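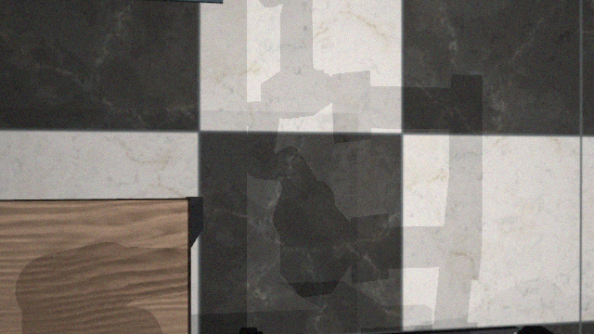

2 min read

Shadows belong in the test

When a team at Gondbridge began to write its house rules for simulated robot trials, the longest discussion was over light. Speed limits and stop conditions were agreed in one morning. The question of shadows took until March.

The reason is easy to understand if you look at a chequered marble floor from above, with the shadow of an arm lying over it. On the cream tiles the shadow is grey and clear to see. On the dark tile it only makes a dark colour darker. A vision program that has learned on plain grey floors can take such an edge for the border of an object, and then it plans a path around something that does not exist.

For many years the usual habit was to switch the shadows off. The pictures were cleaner and the scores were higher. But the same program was later moved to a real hall, where lamps hang from the ceiling, and there its results became poor. The people at Gasten, who test handling arms for small workshops, told us that they had this experience with two customers before they changed their method.

The rules, which carry the project name Hapeta, are now eight short points on one sheet. The first says that every trial must be run with shadows on, and the arm's own shadow must be included. The second says that the floor must be changed between runs, and at least one floor must have strong contrast. Veined stone, wood with a strong grain and tiles with visible joints are all permitted. Another point asks the tester to write down the position of the light together with the result, so that a colleague can repeat the run later.

I find the fifth point the most useful. It says that a failed run may not be deleted only for the reason that the picture was difficult. It must stay in the report, with a note.

Not everybody is content. Mikska, a smaller firm that uses the same sheet, says that the shadow edges in simulation are often stepped like a stair, while under a real lamp they are usually softer. A program could learn the steps and miss the real thing. This is a fair objection, and the sheet does not answer it yet. A new version is open for comments until 30th September, and a limit for shadow quality is among the proposals.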